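Friday, 7:40, bench 2

Picking up where I left off on the Pelter handlamps. Battery packs finally came off the charger, all reading full, so the runtime test can go again. Last run was no good, I had the lamp on the boost setting and didn't notice till lunch. Own fault. Wrote LOW / HIGH / BOOST on the housing in paint marker this time.

Setup same as before: lamp clamped facing the gray card, lux meter on the tripod, logger every minute. Blinds down. Please leave them down!! Somebody opened them in October and I got a beautiful bump in the curve at ten in the morning.

8:05 start. First reading 1,873 on the meter, high setting. Meter zeroed before with the cap on.

8:20 dropped a bit, as expected while the LEDs warm up. Not worried.

Meanwhile the Vilico floodlight. Came back from the paint shop job with water inside the lens. Opened it up. Gasket is seated fine along the long sides but pinched at the corner by the cable gland, you can see the flat spot. Someone overtightened that corner and the rest was left loose. Torque driver is in the second drawer, use it. Crosswise, in two passes, not round the circle.

New gasket on order from Ateş. They only had the black one in stock, the red silicone is weeks out. Asked if black is good for the solvent area, waiting on an answer. Until then the floodlight does NOT go back to the paint shop. Tagged it. Tag is on the handle, don't take the tag off because it's in the way.

Also for that job: the certificate on file is for the old version of the Vilico, with the metal gland. Ours has the plastic one. Need the right paper before it goes anywhere near a zone. Emailed. Checked the marking plate with the magnifier and wrote the letters into the binder, compare when the pdf comes.

9:30 lamp steady. Housing warm to the hand at the fins, cool at the handle. Thermocouple on the fins was loose, retaped, so ignore the temp column before 9:30. Lux column is fine.

Fudar cable reels: 3 in for inspection. First one ok. Second one has a nick in the outer jacket near the plug, not through, but I'm cutting it back and reterminating anyway. Third one the brake doesnt hold, spins free when you pull. Spring looks tired. Took one out of the scrap reel and it fits, holds now, but I'd like a new one. Add to order.

Insulation test on all of them after lunch, not before, the tester is charging.

11:15 lamp still on high, curve is boring, good.
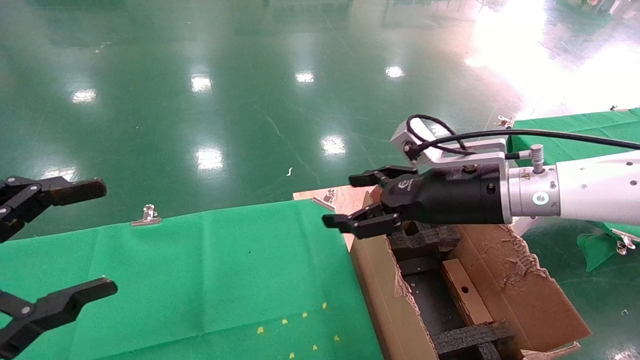
12:50 back from lunch. Logger had stopped at 12:10, memory full. Limit is 2,000 rows and it still had last weeks run on it. Cleared, restarted 12:52. So there's a gap. Lamp never went off so the runtime figure will still count, just no lux for the gap. Note for next time: CLEAR THE LOGGER FIRST. Added to the checklist on the cabinet door.

13:30 reels tested. First and third pass. Second passes after recutting, a little lower than the others but well inside. Labels on, sheets in the tray.

14:10 answer from Ateş: black gasket is ok for splash but not for standing in solvent vapor, they want us to wait for the red. Fine. Waiting. Told the paint shop they keep the loaner for now.

15:25 Pelter dropped to low by itself, that's the battery saver kicking in. Taking this as the end point for high. Will let it run on low till I leave, then off. Not leaving it on over the weekend unatended.

To do:
plot the curve, mark the gap
second Pelter, same setup, same setting
brake spring for Fudar, red gasket, more gray cards
chase the Vilico certificate
find out who has the small hex keys, the case is empty again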